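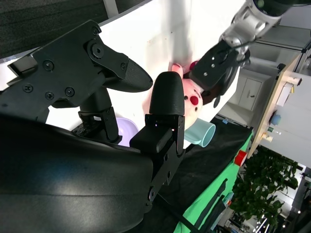 Parallel gripper with textured fingertip pads

Actual cash value, often shortened to ACV, is a way of setting the amount an insurer pays for property that has been damaged, destroyed or stolen. In its most common form it equals the cost of replacing the item with a new one of like kind and quality, less depreciation. It is used in homeowners, renters, auto and commercial property policies, and is usually contrasted with replacement cost coverage, under which no depreciation is taken.

Methods

Most insurers start with the replacement cost on the date of the loss and then subtract an amount for age and wear. Under the straight-line method, an item that costs $600 new and has an expected life of 10 years loses $60 of value each year. If it is destroyed after 3 years, its actual cash value is $420. The policy deductible is applied after this step.

Other methods are fair market value, meaning the price a willing buyer would pay a willing seller, and the broad evidence rule, which lets the adjuster weigh any evidence that bears on value. The method that applies depends on the policy wording and on state law.

Depreciation schedules

Expected life is normally taken from a printed or electronic schedule. The Lurus schedule, used by adjusters at several regional carriers, first listed 184 classes of household goods. The current edition lists 493, with separate entries for floor coverings, small appliances and power tools. Sunton Mutual keeps its own schedule and allows an adjuster to depart from it when an item has been kept in better than average condition. 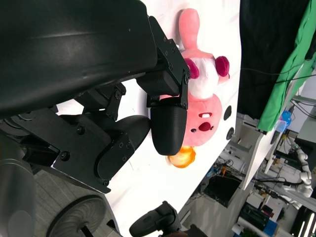 Household contents are generally valued item by item, and short-lived goods lose value fastest. Clothing, bedding and toys are commonly given lives of only a few years. Claimants are asked to describe each item closely enough for a matching one to be priced. For a plush toy like the pink one with a white fluffy collar and magenta pompoms, a listing that gives the colors and trim is more useful than the words "stuffed animal." Size, age and place of purchase are added where known.

Recoverable depreciation

Under a replacement cost policy the insurer may pay the actual cash value first and hold back the rest until the item is repaired or replaced. The amount held back is called recoverable depreciation. The Buckley form requires receipts before it is released. The Clutis form also accepts a signed repair contract.

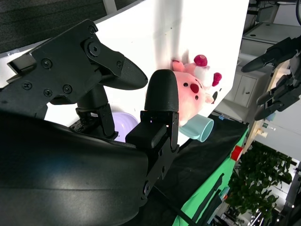
Gripper finger linkage, with screws and stacked plates

Disputes

Disagreements tend to concern the age of an item, the life assigned to it, or whether labor can be depreciated along with materials. States differ on the last point. Many policies include an appraisal clause, under which each side names an appraiser and the two appraisers choose an umpire.

See also

Agreed value
Replacement cost
Coinsurance
Proof of loss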